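Soltstead Bath Mats: Your Questions About Rolling, Washing and Storing

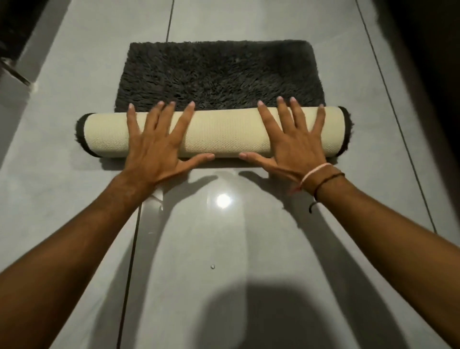 One Sanmont customer wrote to us that she had always folded her shaggy mat in four, and every spring it came out of the closet with a cross pressed into it that took days to relax. We hear this a lot!

Should I roll with the pile inside or outside?
Inside, please, with the backing facing out. Start at one short end, keep both hands spread wide on the roll, and press gently as you go so it stays even (a lopsided roll is no tragedy, just unroll a little and try again).

Does it have to be dry first?
Yes, all the way through. The long tufts can feel dry on top while the base is still damp, so we like to leave ours over a rail for 14 hours or so it feels dry right down at the roots, whichever takes longer.

How many mats can I stack?
Up to 3 rolls, lying on their sides. More than that and the bottom one gets rather flat, poor thing.

A few fibers are sticking out at the edge. Did I damage it?
Not at all, a little shedding is normal with a deep pile. Snip the strays with small scissors and please don't pull.

Can I put the Lavomness mat in the dryer?
Low heat only, and shake it well afterward. If you've lost the care label, ask us for leaflet 261 and we'll happily send you another.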